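The Two Thousand and Six

I work for Histbridge, in the lab on the second floor, and my job title has the word "evaluation" in it, so I'm the one who sits there and types a 1 or a 0. That's pretty much it. Did it close the shoe box, yes or no. I'd been doing this since March and I had gotten to the point where I dreamed about shoes - one shoe, really, the same purple-gray one, lying on its side.

The method we were testing is called Talteo. The old way, which everybody in the building just called Sandu, learned from recordings of people steering the arms from start to finish. You showed it 2,000 good box closings and it copied them as well as it could. Talteo started with those same 2,000 and then got 6 more, and the 6 were all bad. Somebody had steered the arms into a real mess, lid jammed sideways, shoe heel sticking up, and then slowly worked back out of it. So 2,006 in all. The whole paper was about those last 6, and I thought the whole paper was silly. I mean, come on. Six!

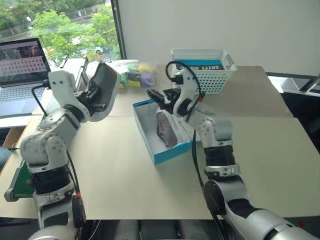 I should say that I liked Sandu. It was dumb, but it was dumb in a way I knew. If the lid caught on the rim it would push, and then push again, and go on pushing until I reached over and hit stop, and I'd type my 0 and eat a pretzel. There was a kind of peace in it. My mother asked me once on the phone what I did all day and I told her I watched somebody be stubborn, and she said oh, like being married.

So the morning we switched over I had my pretzels and my coffee and I set the box down a little crooked, the way the test sheet wanted, and started the first Talteo run. It went fine. The second one went fine too, and I typed my 1s, and I remember feeling sort of cheated, like when a dog you've been told is terrible just sits there and lets you pet it.

On the third run the lid caught.

I knew that catch. I'd seen it so many times under Sandu that my hand was already going for the stop button. And the arms quit pushing. They backed off maybe an inch and stayed there, long enough that I thought the program had frozen, and I leaned over to check the laptop. When I looked back up the lid was tipping the other way.
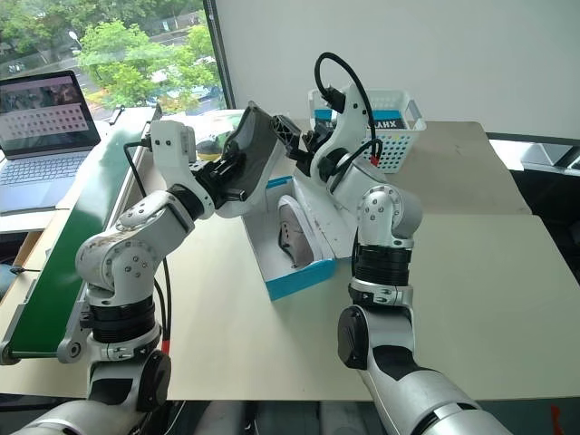 I forgot the pretzels completely. I also forgot to type anything, so there's a hole in the log for that run, dated 2023-05-10, and I had to go back and fill it in later with a note that says "operator distracted." The lid came down on one long side first, then the other gripper pressed the far corner, a small fussy press, just like you'd do it at home with a box that's been opened too often. Then both arms went back to where they wait.

Now, I had watched all six of the bad recordings. I went and watched them again that night, with the lights off and my coat on because the heat shuts down at 8. None of them had that tip in it. There was one that came close, number 4, but in number 4 the lid goes left, and anyway the press at the corner isn't there at all. I looked through the 2,000 as well, or as many of them as I could stand on fast forward.

The folks at Allden, who pay for all this, wanted one line for their newsletter. What they got was that Talteo recovers from jams that Sandu doesn't, which is true, and it's what the numbers said by the end of the week. I wrote that line myself. I left out the part about the inch, and the waiting, since there's no column for it.

I did try to ask. I mean I stood at the table after everyone had gone and I put the lid on wrong on purpose, as wrong as I could get it, and I started the run and kept my hands in my pockets. The arms came forward. They got hold of the lid and stopped, and I stood there with my coat on and waited to see which way it would go.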